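Chapter 4
Fingers First: Building a Gripper You Hold in Your Hand

In this chapter
Why we start with the hand and leave the arm for later
Picking a job for your gripper
Two fingers, some screws and a pair of pads
Your first practice table

The first gripper I ever built could pick up exactly one thing, a tennis ball, and only if the tennis ball was in a good mood. I was so proud of it. I carried it over to the shared workshop on Susby Street in a shoebox and set it down in front of Hongmei Luo, who had the bench next to mine, and she looked at it for a while and then handed me a pencil. "Now this," she said.

It couldn't do the pencil. The fingers closed on it, the pencil rolled, and off it went under the drill press. We tried it with a spoon, a bag of rice and a roll of tape, and got the tape on the second go (by the hole, so I'm not sure it counts). I went home and took the whole thing apart that same night.

I tell you this because chapters 1 through 3 were all about motors, wiring and frames, and I know some of you have an arm sitting on the bench already and you're itching to bolt something on the end of it. Please don't yet! Leave the arm alone for this chapter. We're going to build the fingers on a handle, hold the handle ourselves, and find out what the fingers are good at while our own wrist does all the clever moving. Your wrist is far better at its job than the arm from chapter 3 is, so when something slips you'll know it was the fingers.

4.1 What is it going to pick up?

Before you cut or print a single part, write down the things you want your gripper to handle. Go for real things from your own house. Jericho Evangelista wanted his to sort socks. Yiran Yu wanted hers to put away the stuff that piles up on a kitchen table, and she had a list two pages long before she had a drawing, with little notes next to each thing, like "slides" or "too flat, ask Hongmei."

Hers is the list I'd copy. A kitchen is a wonderful place to be humbled. Things are slippery, thin, bendy, wrapped in crackly plastic, or all of those together. Take a packet of chopsticks. The sticks inside are stiff, but the wrapper around them isn't, so the pads may grab a fold of plastic and leave the sticks to slide around as they please. If you pinch near one end, the other end droops. If you come in across the packet you can close on the sides nicely, but then you have to turn your wrist before you can stand it up in anything.

Write those troubles down next to each thing on your list. You'll use them when we get to the pads.

4.2 The parts of a finger

I'm going to use the same words all through the book, so let's settle them now.

The finger is the long stiff piece that reaches out to the object. Ours come in pairs, left and right, and one is the mirror of the other. Label them on the back with a marker as soon as they're made. I've lost an entire evening to two left fingers.

The pivot is the screw a finger turns on. Snug, with no wobble, but loose enough that the finger swings when you push it with your pinky. If you tighten it until it feels "solid," you've made a bracket.

The pad is the soft part on the inner face, where finger meets object. Texture helps a lot. Smooth rubber feels grippy when you poke it, but on shiny wrapping I've had much better luck with a pattern of small ridges.

The jaw is the space between the pads. When I say the jaw is open, I mean as far as your build will go.

The handle is everything behind that, where your own hand lives. Sand the edges. You'll be holding it for longer than you think, and my first one gave me a blister in the web of my thumb that lasted most of September.

4.3 Pads, and a small argument

Aiguo Xiong and I have never agreed on pad angle. He likes them dead parallel when the jaw is shut. I like them tipped a tiny bit toward each other, so the tips touch first and then the rest of the pad follows as you squeeze. His way is kinder to boxes and books. Mine picks up a coin, sometimes. Try both, it's only a bit of tape or a thin shim behind the pad, and keep whichever one suits your list.

Hanyu Bai did the most thorough pad test I've seen, 300 squeezes on one pair of pads, a mark in a notebook for each. By the end of it she'd gone through most of a pot of tea and the glue had let go on one corner. We now rough up the plastic before we glue. You'll find that in step 16 of the build at the back of the chapter, and I'd ask you not to skip it the way I did.

4.4 Your practice table

You don't need a test rig. You need a table at a comfortable height, decent light, a few things from your list, and somewhere to put them. The somewhere matters. Picking up a thing and waving it in the air tells you only half of what you want to know, so give yourself a target, a cup or a basket or a holder, and stand it a little way back, past the things you're picking up.

Leave the tablecloth on if there is one! I used to clear everything down to bare wood, and then my gripper would sulk the moment it met a real table. Cloth wrinkles. A finger tip can catch in a wrinkle and bring the whole cloth along with it, and it's good to learn that with nothing breakable nearby.

Now hold the handle low, open the jaw, and come in slowly from your side of the table. Look between the pads while you do it. Before you close on anything, stop there and ask yourself three questions. Which thing am I going for? Which way does it lie? Will both pads reach it without bumping its neighbor? Then squeeze, lift a hand's width, and hold it while you say your own name. If it's still there, carry on to the target.

Start with whichever one is lying most nearly straight away from you, and save the slanted ones for when your wrist has warmed up.

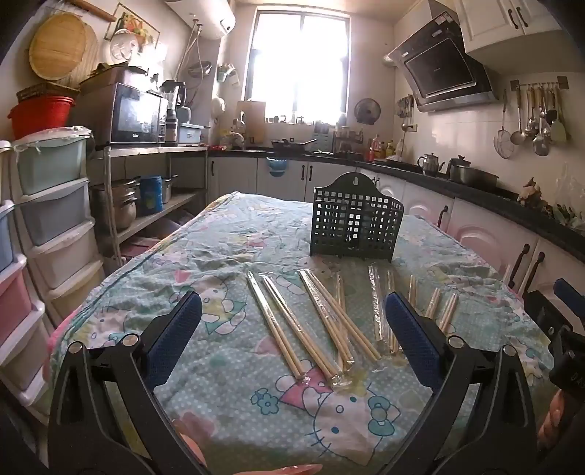 Figure 4.1 Jaw open over wrapped chopsticks, with the green holder behind them as the target.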